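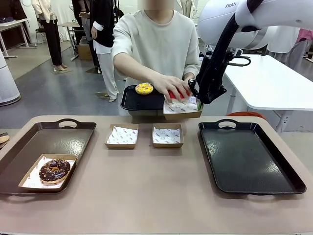 Gelamon Counter Arm: what you get and what to budget for

Hello, and thanks for clicking through! I look after the food counter side of things at Westerberg, and this is the page I wish I could hand to everyone who rings up asking "so how much is it all in, then?" The short version is that the arm is only part of the bill, so I've put the rest of it here too.

What it's for

Handing over light, boxed food. Donuts, buns, pastries, that sort of thing, in a kraft-paper box with a printed liner, going across a table to a person holding a tray. It's a white arm with a black two-finger gripper on the end, and it works standing at a table with people right next to it. If you want something to lift crates of milk, this isn't the one (have a look at our Clesonberg range, they're much beefier).

What's in the package

The arm, the two-finger gripper and the controller
2 sets of spare finger pads
A table clamp plate
Cable ties and a strain clip for the wrist
66 ready-made moves in the Vukham software, most of them pick, carry and hand over
12 months' cover on parts

The bits people forget to budget for

Boxes. I can't say this loudly enough! Pick your box before you pick anything else, and then stick with it. Fingers like a stiff side wall, and a flimsy box that squashes will give you grief all day. I tell people to order 400 of the same box to start with, which sounds like a lot until you've had a busy Wednesday and a week of setting up behind you.

Trays. Any flat tray with cut-out handles is fine by me. Glossy black ones look very smart but they do bounce the ceiling lights about, so if you're adding our overhead camera I'd go for matt. Do buy a few more than you think, they wander off.

The table. It wants to be solid and it wants to be bigger than you've pictured. You need room for the trays that are waiting, the boxes that are waiting, and somebody's elbows. I'd keep the arm to one side so that customers can stand facing the food.

Floor space. People bunch up to watch. Leave a decent gap behind the serving side and don't store your cardboard there.

Cables. They loop alongside the wrist and they need slack to turn. Please don't tape them down tight, I've swapped out more cables for that than for anything else.

Your time. Set aside two days for setting up and a quiet afternoon for practice with real food. Dummy donuts weigh nothing like a glazed one with nuts and sprinkles on top.

Hire or buy?

If it's for one event, hire it. If you'll have it out most weeks, buying makes more sense, and we'll knock your first hire fee off the price if you decide within the season. Hire slots for March go quickly, so do shout early.

Getting a price

Use the enquiry form and tell me your box size, your table size and what's going in the box. A quick phone snap of your counter helps no end. I normally reply the same day if you write before 3 pm.

Delivery is quoted separately, and stairs cost extra.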